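Collecting your first demonstrations in simulation
A getting-started page by Freya Tunstall

Teaching a simulated two-arm robot by driving it yourself is a lot of fun, and the first evening goes by fast. You'll record a small set of pick-up examples in the Jotholm apartment, check them, and hand them to the trainer. Before you begin, install Petmont and pair both hand controllers.

Step 1. Load the block task
Open the Jotholm apartment and choose the single block task. Find the block on the wood floor, then bring both grippers up on either side of it. Take a minute just to wave the arms around and get a feel for the reach!

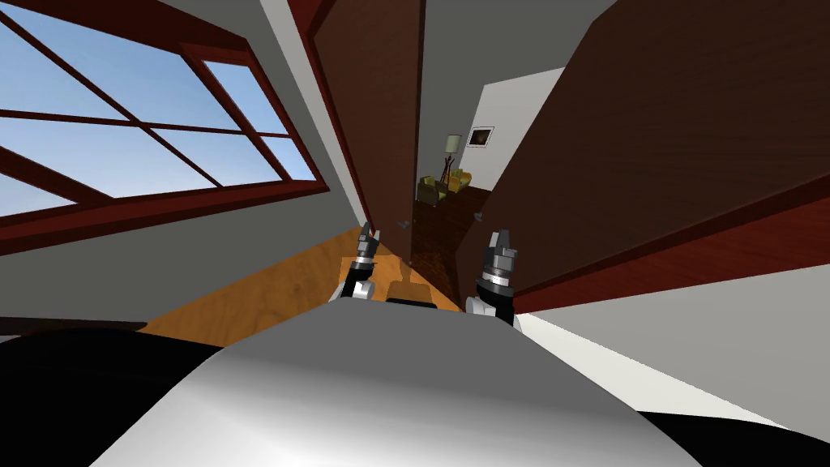
Step 2. Check the wrist views
Open each wrist view by itself and turn the wrist slowly through its full range. You want both fingers in view the whole way, even with the gripper aimed at the ceiling.

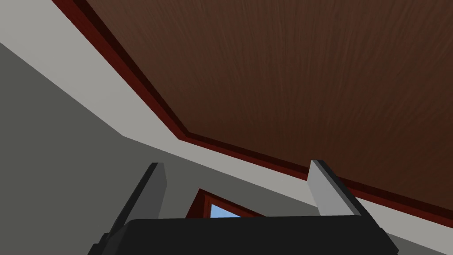 Set the recording rate to 30 frames per second and leave it there for the whole set. Khairul Nugroho once mixed rates halfway through and we had to resample everything, so please learn from our lost weekend.

Step 3. Record
Press the left trigger to start an episode and press it again to stop. Start with the fingers open, and vary your starting pose from one episode to the next - high, low, tilted, turned toward a wall. The trainer loves variety.
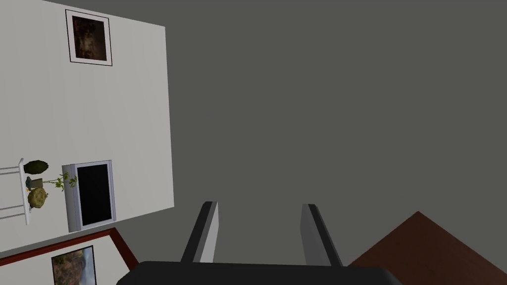 Wrist view, fingers open, with the wall-mounted TV at left.

Keep going until you have 200 episodes. Delete any where you bumped the arms together, but keep the slow ones. Hanyu Xu wrote a nice little replay tool that plays 2 episodes next to each other, and it makes odd ones easy to spot.

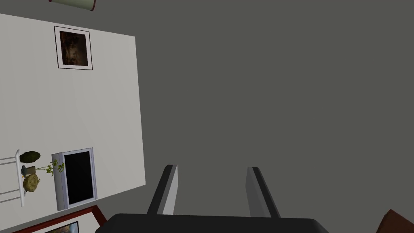 Can I split the recording between several people?
Sure, and it usually helps, as everyone moves a little differently. Put your name in the operator field so you can sort the episodes later.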